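Chapter 17
Service Kits for Computer Disassembly

17.1 Scope of the chapter

Earlier chapters treated the arm, the wrist and the controller as separate subjects. The present chapter takes up a complete kit as it is sold to repair shops and recyclers, and examines whether the parts supplied are suited to the work. The kit chosen is the Ornia bench kit from Pluvik. It consists of a two-sided gripper, a wrist camera, a mounting plate and a license for the Haddadin task editor. The arm is bought separately. Prices and part numbers follow the July list and are given in Table 17.1.

The reader should be familiar with grip force (Chapter 3) and with the difference between a taught path and a path corrected by camera.

17.2 The work cell

A desktop workstation is a harder case than its plain outer shape suggests. Once the side panel is off, the tool must enter a space bounded by sheet metal on one side and a circuit board on the other. Cables cross the space at angles that differ from one unit to the next, and they cannot be entered in the task editor as fixed objects. The approach to the drive bay is the usual first exercise. 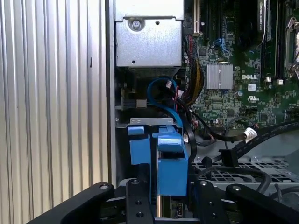 Page 572

Figure 17.2. Gripper at the drive bay of a Dell workstation, wrist camera view. The blue plastic carrier is held below a slotted metal bracket. Note the blue SATA cable looped above the bay.

Three points should be checked before the gripper is closed on a carrier of this type. First, the latch block must be told apart from the tab at its left; both are blue, and a color threshold alone will merge them. Second, the fingers must clear any cable lying near the bay. Third, the closing force must be set for plastic. The value stored in the kit for sheet metal is too high and will mark the latch.

17.3 Limits of the kit

The Famanano test shop ran the kit on 43 units of mixed make. Its report finds the fingers stiff enough for drive work but too wide for connectors seated close to a heatsink. Pluvik offers a narrow finger set as an option. Changing fingers requires a new tool offset, and the procedure is given in Section 17.5.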